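Bimanual cells: who gets to reset the table?
Posted in Shop Practice, Feb 10, 2020

trisetness_leo
Okay, I'm trying to write house rules for our two-arm bench and I keep going in circles.

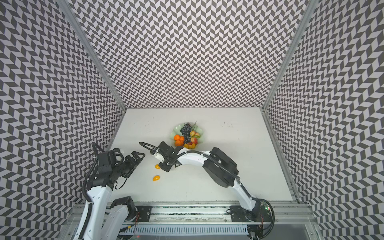
My draft says hands stay out of the enclosure until both arms are parked and the drives are off. Both, even if you only want to nudge one piece of fake fruit back onto the plate! People hate it. A full stop and restart eats 2 minutes and we do a lot of resets. What does everybody else do?

kistcombe_joe
We allow a reach-in with the arms paused, if the person reaching is also holding the enable switch. Works fine for us and they're small arms.

hodar113
Have to disagree with Joe. Paused isn't off — the controller can still push a command if somebody bumps the keyboard. Small arms pinch too, and with two grippers working face to face you're watching one and forgetting the other. Keep your rule, Leo.

kistcombe_joe
Fair on the keyboard, but if a rule is that slow people will skip it. I'd take a quick one they follow.

trisetness_leo
Ha, that's pretty much what Leokadia Olszewski said when she read rule 7. She also wants cable hoses checked at the start of each shift (snags near the wrist) and no loose wires anywhere an elbow can swing.

hodar113
Yes to the cables. Ours is rule 9. Also write down who can override, by name.

trisetness_leo
Good one, adding it. Drives off stays in for now and I'll look at it again in March.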